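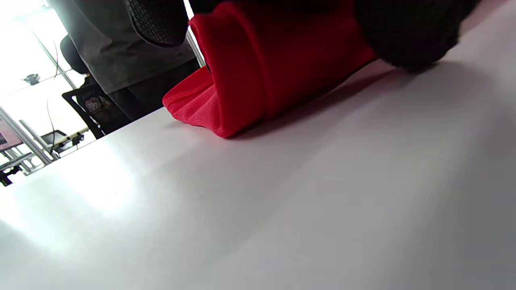

I changed how I put away towels and cloths in March, mostly to get some shelf space back. I used to fold everything into squares and stack it. The stack fell over every time I pulled from the middle.

2 min read

Now I roll. Fold the cloth lengthwise into a long, narrow strip, press it down with both hands, then start rolling at one end. If the strip isn't flat the roll comes out fat on one side and won't stand up.

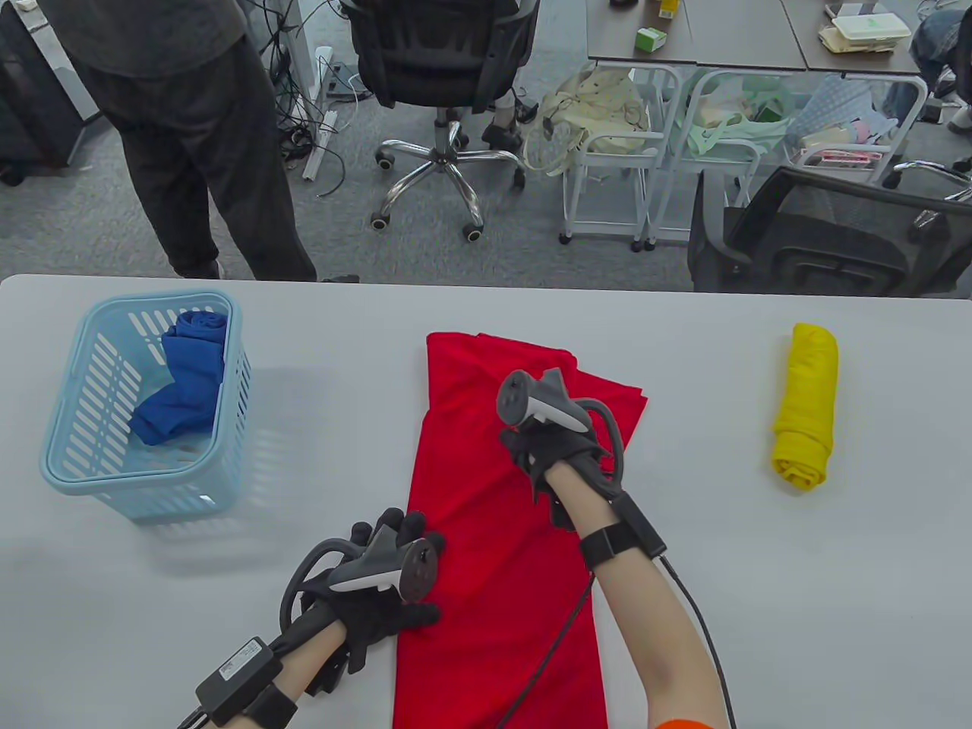
The pressing takes longer than the rolling. Thin mesh fabric is the worst for this. It slides, so I hold one end down and work toward it. Regular cotton behaves better.

I do it on a big bare table. The bed is too soft and the rolls come out loose.

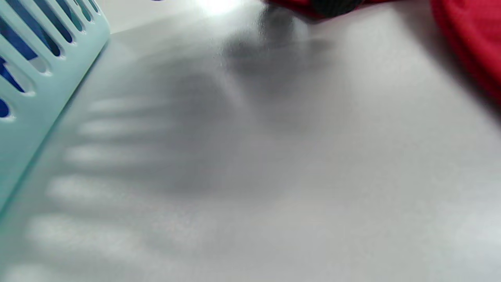 A basket with slots in the sides is worth having, as you can tell what color is in there without digging. I keep mine to one layer, 4 rolls across. Anything still crumpled goes back on the table before I quit for the night.

The shelf is a Wavard, and it holds two baskets side by side.

Related
Sorting the Basura drawer
Washing the Maltine blanket
Shelf liner, one year later

Contact | © Nkuna Notes | Back to top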